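Re-oiling a dark-stained tabletop

This page covers the maintenance of a matt, oil-finished tabletop in a dark brown stain. It does not apply to varnished, lacquered or waxed tops. If you are unsure which you have, put a drop of water on an inconspicuous area and leave it for 5 minutes. On a worn oil finish the drop sinks in and leaves a darker spot. On varnish it stays as a bead.

You will need:
Hardwax oil, matt, clear (I use Altard)
Abrasive pads, fine grade
Lint-free cotton cloths
Mild soap and a bucket
A low lamp or torch

Cleaning

Wipe the top with warm soapy water, wrung out well. Go over it again with clean water and dry it straight away. Leave overnight. Oil applied over damp wood dries cloudy, and on a dark stain the cloudiness shows far more than it would on pale oak.

Do not use spray polish beforehand. Most contain silicone, and the oil will pull back from it in small craters. If polish has been used in the past, wipe down with white spirit and change the cloth often.

Keying the surface

Rub lightly along the grain with the abrasive pad. The aim is an even dullness. Stop at once if brown colour comes off on the pad, as you are then into the stain and will have to patch it. Edges and corners go first, so give them one pass at most. Vacuum, then wipe with a dry cloth. 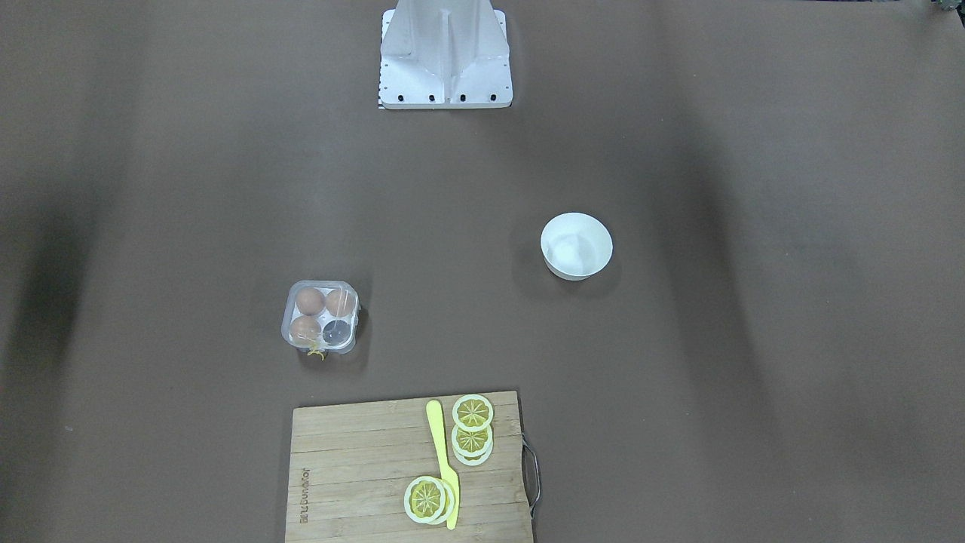
Set the lamp on the floor or a chair so that the light crosses the top at a shallow angle. Missed areas show as a slight sheen. Check from at least two sides - overhead light hides most faults in a matt finish.

Applying the oil

Stir the tin thoroughly, including the bottom, where the matting agent settles. Do not shake it. Put a small amount on a cloth and work it in along the grain, finishing one strip before starting the next. After 15 minutes, wipe off everything that has not soaked in. Excess oil left on the surface turns sticky and dries in glossy patches.

Apply a second coat the next day in the same way. Very dry tops may take 3 coats.

Lay used cloths flat outdoors to dry, or soak them in water before disposal. Oily cloths left in a heap can heat up and catch fire.

Curing

Light use is possible after a day. Full hardness takes 168 hours in a heated room. Until then, keep water, hot cups and table mats off the surface.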